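Gripper comparison - pre-run safety check, Brargate bay
28 December 2024
Hands: Kuvero / Redero

E-stop reach - OK
Cuffs, both wrists - dust in folds, wipe down
Cable slack - OK, recheck after 15 cycles
Grip force limit 60 N - set on both
Finger pads - Redero worn, order spares in Janaury
Wrist cams - focus soft up close, log it
Cycle counter - 824, not reset. fix befor next run

Wrist cams first, then head cam:

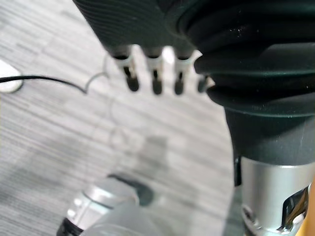
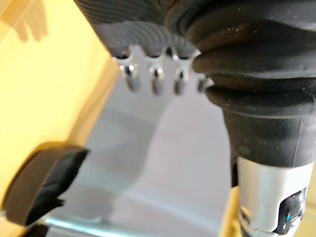
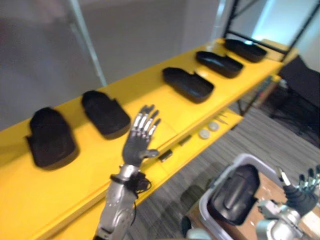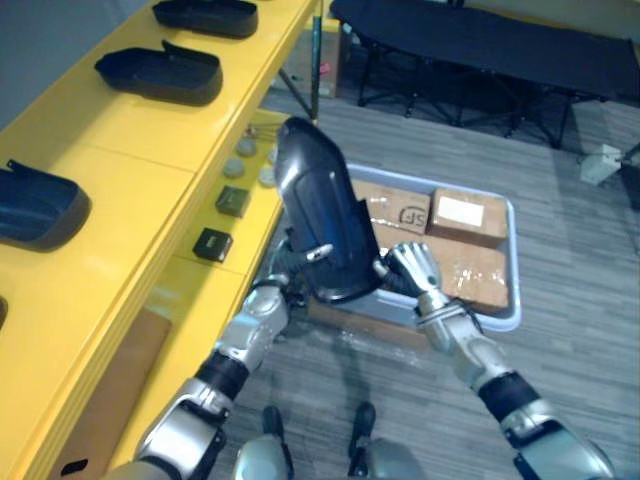 Can both hands share one force limit?
For trays, fine. Anything heavier gets its own setting.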